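Chore robots

Last updated: November

A chore robot is a machine meant to do the small jobs people do with their hands at home, in a shop or at a workbench – putting things away, closing boxes, wiping, sorting, carrying. I keep this entry for the Plarkano home tech pages, and the question I get more than any other is whether you can have one yet. My short answer is "for some jobs, if you're patient." The longer answer depends a lot on which job you hate most!

What counts as a chore

I leave out dishwashers and floor vacuums here. They're great (I love my vacuum), but each one is built around a single task. I'm talking about arms with some kind of hand on the end, the sort you could in theory point at any old mess. Tidying up after a kids' science kit is a good one to think about, with its tubes and little dishes and a lid that has to go back on the box. 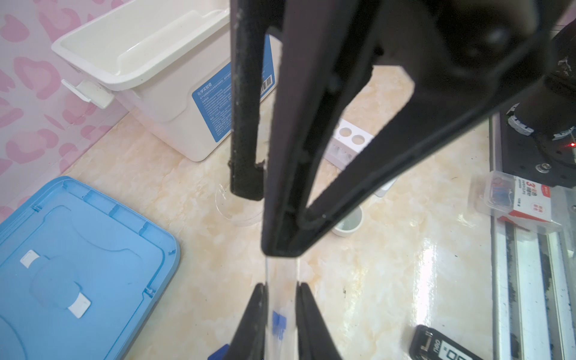 Gripper fingers holding a clear tube with a blue label, with a petri dish and a test tube rack on the table.

Clear plastic and glass are still a headache for these machines. A camera often sees straight through a dish to the tabletop, or gets fooled by glare, and the arm reaches a little short or a little deep. Tubes are thin, so there isn't much to grab, and squeezing harder is no help if the thing can slip or crack. People solve this by feel and never think about it. Two stiff fingers have much less to go on, though touch sensors are getting cheaper and I'm hopeful.

How well they do

The numbers I trust most come from the Borik bench trials, where the same set of table chores was run 362 times. Picking up a solid object and dropping it in a bin worked 90 percent of the time. Putting an object into a slot or a rack came in at 70 percent, and fitting a lid onto a box at 60. That sounds fine until you picture your own kitchen, where four lids out of every ten end up crooked or on the floor.

Lids and boxes

So why are lids so hard? They're wide and flat, they bend a bit, and most hands can only pinch them by a rim. Then the whole thing has to line up on every side before you press down, and if one corner rides up you have to notice and start over. Plastic storage lids have ribs and steps along the edges too, and those can be a handy grip or a nasty snag depending on where the fingers land.

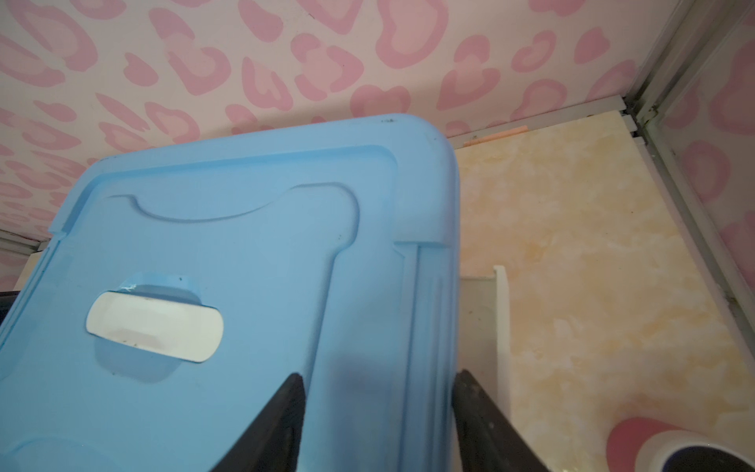
The Arellano workshop, a small packing business that tried an arm for a season, ended up giving it the picking and leaving box closing to the staff. I think that's a sensible split for now. On a shop floor you can put the box in the same spot every time, and a steady spot helps more than any clever software I've seen. At home the box is wherever you left it – usually under something else.

Speed and price

They're slow. A table I can clear before my coffee cools can take an arm most of a morning, with a person nearby to rescue it. Pronitz rents its arm by the month instead of selling it, and I'd lean toward renting too, at least until the hands get better.

Related entries
Robot vacuums
Grippers and hands
Laundry folding machines
Touch sensors

Contact the editor | Copyright Plarkano | Back to top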